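4.2 Table surfaces and the small-box task

The second part of the study dealt with single objects on domestic tables. We were interested in how people approach a small closed box when nothing else on the table competes with it, and in whether the surface underneath has any bearing on where they choose to take hold. Earlier work at Sulley had used a grey laminate bench throughout, and the authors of that work noted that their results might not carry over to ordinary household furniture. Figure 3 shows the green box on the wooden table, set at an angle to the table edges.
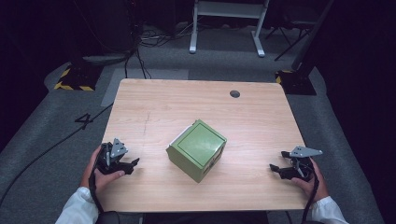

Dale Li, Francine Poirier and Desta Ambaye
Household Objects Group, Vistberg

Figure 3. Green box, diagonal placement.

Placement was either square, with the sides of the box parallel to the table edges, or diagonal, with one corner towards the participant. The diagonal placement was included after the February pilot, in which several participants turned a squarely placed box before doing anything else with it. Harvey Hawthorne coded these turns separately from lifts, and we have kept his scheme. A turn is any change in heading while the base of the box stays on the table. A lift begins when the whole base is clear of the surface.

Participants sat at the near side of the table and worked with both hands. They were told to move the box to wherever they would normally put it if they needed the table for something else. No target was marked. Each of the 20 participants completed both placements, and the full set came to 1,276 coded contacts. Contacts lasting under 2 seconds were kept if the box moved and dropped if it did not.
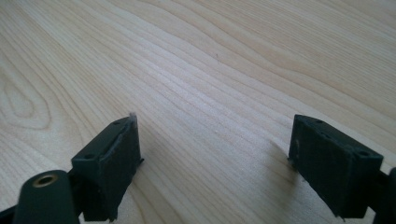
Wood grain was a concern at the planning stage. A strongly figured surface gives people lines to set an object against, and Fehr's tabletop notes suggest that some will straighten a box to match the grain even when the table edge runs another way. We therefore asked about it afterwards. Eight participants said they had noticed the grain, and two of those thought it had affected where they left the box. The others mentioned the edge of the table or the distance to their own body.

Colour contrast between box and table was not varied. Lowri Sayce has pointed out that a pale box on pale wood might be approached more slowly, and the Plistitz tables would be suitable for testing this. The end positions are reported in Section 4.3, with the square and diagonal placements listed separately.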